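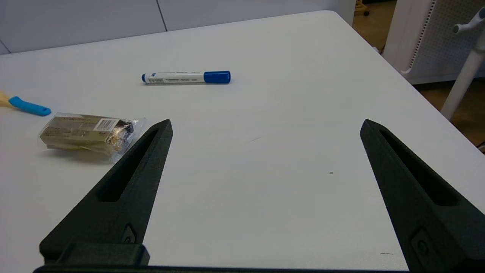 **To:** Porent Regional Network, teaching rooms list
**From:** Leonie Kröger, Facilities and Learning Spaces
**Subject:** Re: Writing surfaces in shared rooms, Brokska and Cornier buildings

Dear colleagues,

I am replying to the message quoted at the foot of this one, and I am copying the full list as the same questions have reached my office from several departments since the start of term.

The position on cleaning is as follows. Whiteboards in the shared teaching rooms are wiped down by contract cleaning staff each evening after 6:30 pm. The contract covers a dry wipe of the full board and the tray beneath it. It does not cover the removal of permanent ink, adhesive residue or taped notices, and cleaners have been instructed to leave anything marked "please keep" for a single night only. Staff who require material to remain on a board for longer should photograph it or book one of the project rooms on the upper level of Cornier, where boards are not cleaned except on request.

With regard to ghosting, the boards in Brokska are the older melamine type and have reached the end of their useful life. Funding has been approved to replace 18 of them with enamelled steel, and the work is scheduled for the February shutdown. Rooms will be unavailable for up to 2 days each. The order in which rooms are to be done has not been settled, and departments with intensive courses during the shutdown are asked to notify me of their dates by reply to me directly, not to the list. The boards in Cornier are already enamelled steel. Where these appear grey or streaked, the cause in most cases is a build-up of spray cleaner, and a cloth dampened with plain water will generally restore them. Please do not use methylated spirits, abrasive pads or hand sanitiser on either type.

Markers are a departmental cost. This has been so since the central stationery store closed, and there is no plan to change the arrangement. I recognise that it works poorly in rooms used by five or six departments in the course of a day. As an interim measure, the Carrier building reception desk will hold a small supply of black and blue markers and felt erasers, which may be signed out by any member of teaching staff. Red and green will not be stocked. Spent markers may be returned to the same desk, where a collection tub has been placed beside the battery bin.

On the matter of legibility, the accessibility guideline for shared rooms remains in force. Writing should be in black or dark blue, at a height readable from the back row, and the lowest part of the board should be avoided in flat-floored rooms. Several students have raised this again through the usual channels, and I would ask course coordinators to draw it to the attention of sessional staff, who may not have received the guideline on appointment.

Finally, the proposal to convert the Carrier seminar rooms to glass boards has been deferred. Glare from the western windows was found to be considerable during the afternoon, and the cost of blinds had not been included in the original estimate. A revised paper will be circulated to this list once the estimate has been corrected.

Yours sincerely,

Leonie Kröger
Facilities and Learning Spaces

---

> Dear Leonie,
>
> I write on behalf of the teaching staff who use the ground floor rooms in Brokska. The boards in rooms 2 and 13 can no longer be cleaned to an acceptable standard. Diagrams from earlier classes remain faintly visible at all times, and in the morning light students seated near the door have difficulty distinguishing old writing from new.
>
> We should be grateful for advice on the following:
>
> - whether replacement of these boards is planned, and when
> - whether the evening cleaning includes the boards, as practice seems to vary from room to room
> - who is responsible for supplying markers in rooms that belong to no single department
> - what has become of the proposal for glass boards in Carrier, on which comments were invited last year
>
> I should add that a working paper on room standards, which ran to more than 2000 words, was submitted by our department at that time and has not been acknowledged. A further copy can be supplied if it has been mislaid.
>
> With kind regards,
>
> Convenor, Ground Floor Users' Group
> Brokska Building

---

*Postscript to the list:* the working paper mentioned in the quoted message has been located and is now with the room standards file. A written acknowledgement will be sent to the department. Rooms 2 and 13 are both included in the February replacement program.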